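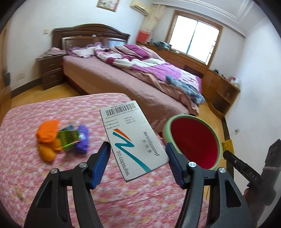

The Back Bedroom, a Gallery

Welcome to the bedroom pages! If you have wandered over from the kitchen gallery, you already know how we do things at the Telby house, and if you haven't, pull up a chair, because I do tend to go on a bit. I'm Merike Kairys, and this is the room I have been promising to put up on the site for ages. It went online on April 21, 2025, which my cousin Gediminas will tell you is a good half year after I said it would.

The idea of these pages is very simple. We are sorting the house one room at a time, and I put each room up as it comes, muddle and all, so the family in Tonstead and Stitham can see how things are getting on and speak up if something ought to go to them. I have had 34 messages about the kitchen alone (most of them about one saucepan, and you know who you are).

Pink florals, everywhere you turn

The sheet with the little blossoms in pink, white and red is the one I always want to photograph. It hides crumbs and pencil marks and makes a lovely cheerful sorting table, and I would happily have curtains made of the same stuff if I could find any. I've looked in Navickas twice now and come home with pillowcases both times.

The sorting pile

Everything without a home gets put on the bed first — that is the rule in every room. The orange cloth bundle, the crumpled purple plastic bag and the green printed package are all still waiting for a decision, and so is the short wooden stick over on its own. If anybody has strong feelings about a stick, please write soon.

Medicines

The white box says MeteoSpasmyl, 20 capsules, and it carries the dates 2023-11 and 2026-10. Medicines are the one thing I don't let sit in the pile overnight. They all go together into the tin on the hall shelf, with the dates facing out, and Gediminas goes through the tin every October and takes whatever is past its date back to the pharmacy.

The big bed

Now this is the piece people ask about! The headboard is dark brown and carved, and it is a devil to dust. I use an old soft paintbrush for the carving and a barely damp cloth for the rest, and I put the radio on, because it takes as long as it takes. The bed is staying right where it is against the back wall. I have been offered 100 for it and then 126, and the answer was the same both times.

Quilt and pillows

Purple, pink and white for the comforter, and lavender ruffles on the pillows, over a dusty pink fitted sheet. I know it isn't to everyone's taste, but I think it's a very kind sort of bed to walk in on at the end of a long day. The comforter is overdue for a shake and a proper folding, and the blue plaid cloth will go back to the linen cupboard once I have made some space in there.

A bowl in the bedroom

Pale green around the rim and the brightest red inside. Bowls do travel in this house, and I find them on windowsills, on the stairs and once in the boot rack. I've a mind to keep this one up here for buttons and hairpins, unless Stitham objects.

Next up is the hall, shelf and tin included, and after that the landing, which I am rather dreading. Write to me through the guest book if you would like anything put aside, and do say which room you saw it in, as the guest book is up to 671 entries and I lose my place.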